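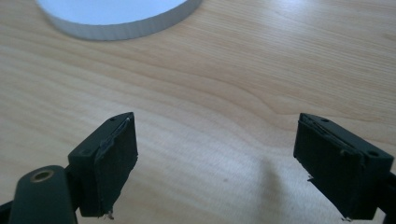
Severin Auer wrote to us after last summer's tasting sessions that he had eaten rye bread every day of his life and had never once been asked what he thought of it. He stayed an extra hour, filled in both sides of the form and then started on the back of someone else's. We'd love more people like Severin!

The Clandar Bread Panel is looking for new tasters for its August round. You don't need to bake, and you don't need any training. You do need to like bread, or at least have strong feelings about it, and be willing to say so in your own words.

What we're doing

We are comparing sourdough loaves made from older grain varieties with loaves made from ordinary store flour. The grain comes from three farms near Ornska and is milled at Van Loon, where they have let us have the small stones to ourselves on Monday mornings (thank you again). This year there is also a spelt called Carano that none of us had baked with before the winter. It makes a sticky, badly behaved dough and the flavor is wonderful — a bit like toasted hazelnuts, though two of our bakers say malt and won't budge.

What you would do

Each taster comes to four sessions of 90 minutes. You get small slices with a code on them, plain first and then with unsalted butter, and you write down what you notice. Crust, crumb, smell, sourness, whether you'd want a second slice. After that we put the forms away and talk, and that's usually the part people come back for. Last year's panel filled in 2,759 slips and we read every one of them.

Who can join

Anyone 18 or over who can make all four sessions. We have 100 places. We would especially like to hear from people who grew up with flatbreads or corn breads, as the last panel leaned heavily toward rye. Sorry, but we can't take anyone with celiac disease or a wheat, nut or dairy allergy; everything is baked in one kitchen.

Please skip coffee and strong mints for an hour beforehand, and leave the perfume at home.

What you get

$210 for the full set of sessions, paid after the last one, plus bus fare. There is always leftover bread, so bring a bag.

How to apply

Send a few lines to Bart Martens at the Clandar office with your name, a phone number, any food allergies and the best loaf you can remember eating. Evening groups start at 6:30 and Saturday groups at 11, so tell us which suits you. Applications opened on 23/04/2024 and we answer them as they come in. If you applied last year and didn't get a place, do write again — you go to the top of the pile.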